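Unit 4: Linear Perspective, or How to Put a Floor Under Things
Drawing from Observation, evening section
Notes by Sølve Lindholm

Bring your sketchbook, a ruler, and two pencils (one hard, one soft). We start at 6:30 and go straight to the board, so please have your paper taped down by then.

Where we left off

Last unit we spent the whole evening on contour, and I loved what came back. People were finally looking at the chair and forgetting the word "chair." Now we get to do something that still gives me a thrill after years of teaching it: take a flat sheet of paper and make it go back into space, with a ruler and one dot!

The horizon is your eye level

Write this one large somewhere. The horizon line in a drawing sits at the height of your eyes. Sit on the floor and it drops with you. Climb the ladder in the back corner and it climbs too. On a beach you can see it directly, a line of water meeting sky, but it is there in a kitchen as well, running invisibly through the cabinets.

Anything flat and level below your eyes (tables, rugs, pavement) rises on the page toward the horizon as it goes away from you. Anything level above your eyes, like a ceiling, comes down to meet it. If you look down steeply at a table, the horizon may be well off the top of your paper. Tape on another sheet and draw it there. I mean it, tape on another sheet.

The vanishing point

Take a set of lines that are parallel in real life and run away from you along the ground. Railroad tracks are the famous case. On paper they all head for one point on the horizon, and we call that the vanishing point. Lines that run straight across your view, square to where you are looking, stay parallel to each other. In one-point perspective those are the only two kinds of ground line you have to worry about, and it is amazing how far you can get with them.

The painters of fifteenth-century Italy adored tiled floors, and once you have drawn one you will see why. Alberti wrote out a method for it in his book on painting in 1435. A checkered pavement tells you where everything stands. A saint three tiles back is three tiles back, no argument, and you know how big to make him.

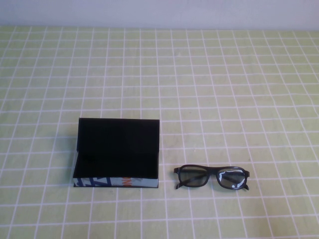
Fig. 1. Open eyeglasses case on a gridded tabletop. Compare the near squares with the far ones.

How fast do the squares shrink?

This is the part most beginners guess at, and the guess is nearly always too even. The rows get shallower as they go back, and they do it quickly at first. Do not space them by eye yet! Use the diagonal:

1. Draw the horizon and put a vanishing point on it.
2. Draw the front edge of your floor and mark equal steps along it.
3. Join every mark to the vanishing point.
4. Pick a second point on the horizon, well off to one side. Draw one line from it to the far front corner of the floor.
5. Wherever that line crosses one of your receding lines, rule a horizontal. Those are your rows.

The slanted line is cutting across the squares corner to corner, so it hands you the correct depth every time. Slide the second point closer in and the floor gets deep and dramatic. Slide it out and everything calms down, as if you had stepped back across the room.

Boxes, and things with lids

A box standing square to you is easy once the floor is in. Draw its footprint on the grid, raise four verticals, close the top. A hinged lid takes more care. The hinge edge stays put while the opposite edge swings on an arc, and when the lid stands upright you are drawing a wall. Half open is the hardest. Sketch the arc from the side first, lightly, and carry the height across.

Rounded corners come last. Build the box sharp, then soften it. Students who start with the curves tend to end up with a potato (a charming potato, sometimes).

Homework

Draw a tiled floor on a full sheet, front edge 30 centimeters, using the diagonal method. Leave your construction lines in. I want to see them, wobbles and all. Then set one open box on it, anywhere you like except dead center.

After that, fill 2 sketchbook pages with floors, sidewalks, or tabletops drawn freehand from life. Mark your eye level on each one, even if you have to write "off the page" with an arrow.

Reading: course packet, page 22 to the end of the section on checkered floors. The appendix on three-point perspective is optional, but if tall buildings excite you, dive in and bring me your questions.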